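Armour and Helm Making

Vilcombe workshop revises guidance on scabbard cores

February 18, 2024

The Vilcombe reenactment workshop has issued a revised set of instructions for wooden scabbard cores, replacing the sheet members have worked from for several seasons. The main change concerns wall thickness. Each half is now planed to 7 mm before hollowing, leaving a wall of 3 mm at the thinnest point beside the blade.

Rainer Harms, who drew up the revision, said the older pattern left too much wood near the mouth. "The throat fitting had to be stretched to go over it, and the seam opened. A slimmer core takes the fitting without force."

Poplar is still the preferred timber. Lime may be used if the grain is straight for the full length. Oak is now excluded, as its tannins can mark a steel blade left in the scabbard over winter.

The two halves are joined with hide glue and bound with linen tape at intervals of 40 mm. The tape stays on overnight. Leather is then cut with a small allowance at the back seam, soaked, and stitched over the core while damp. Anjana Bhuiyan, who tested the method on a single-handed sword, reported that the cover shrank evenly and that the chape needed only light filing.

Swords with a strong distal taper need a separate template, which is still being drawn. Members with such blades are asked to keep to the old sheet until September.

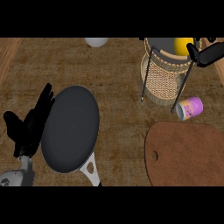 Trial session

A practical session on cores and covers will be held at the Lepik hall, led by Sewwandi Munshi and Kasun Seneviratne. There are 19 places. Blades must be brought oiled and wrapped, with the point covered. Timber blanks and tape are supplied; leather is not.

Last updated: February 18

We use cookies to remember your preferences. Accept | Manage settings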